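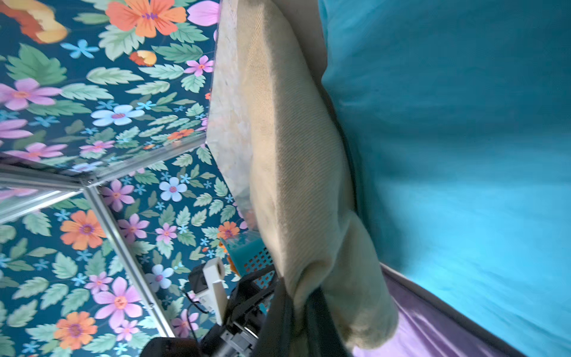

Cream-colored cushion against the gripper, basket behind it.

Can a robot do my laundry sorting and folding yet?
Posted by Abimbola Bako, June 20, 2019

I run the linen side of a small guest house in Jovidthorpe. We have 9 rooms, and one person spends most of the morning picking clean things out of baskets, folding them and putting them on shelves. A salesman from Trulach told me a machine would be able to take over "within a couple of seasons." I don't need it to wash or iron. I only want to know if anything can take a mixed basket of towels, cloths and pants and fold it without someone standing there. Has anyone seen this working outside of a trade show?

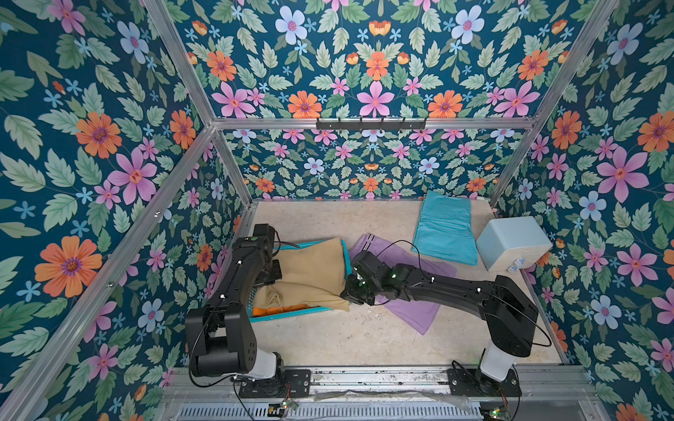

My budget is 2,000 dollars, maybe a bit more if it lasts. Space is not a problem, we have a back room with a drain and two outlets.

Panagiotis Rallis
Not for that money, and not for a mixed basket. I worked on packing lines at Zultham for years and cloth was always the last thing anyone wanted to automate. A box has the same shape every time you pick it up. A towel doesn't. The arm has to find an edge, and the edge is usually under something else. Two arms help a lot, one to hold and one to pull.
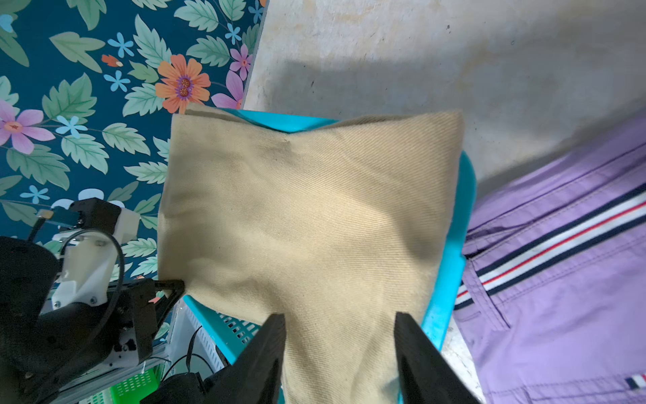
Pants are worse than towels. There is a waistband, pockets, two legs, and either leg can be inside out. If all you had was flat towels of one size I would say look at a hotel towel folder, where a person feeds each piece in by hand. Those are built for big laundries and cost far more than you have. Ask Trulach to run a basket of your own laundry while you watch, start to finish, and don't let them lay the pieces out flat first.

Jibrin
We timed our evening helper last November. 133 pieces, 207 minutes, but that included the ironing. Get a better table at waist height and sort before drying. Also my sister's robot vacuum is great so maybe it is coming sooner than people think.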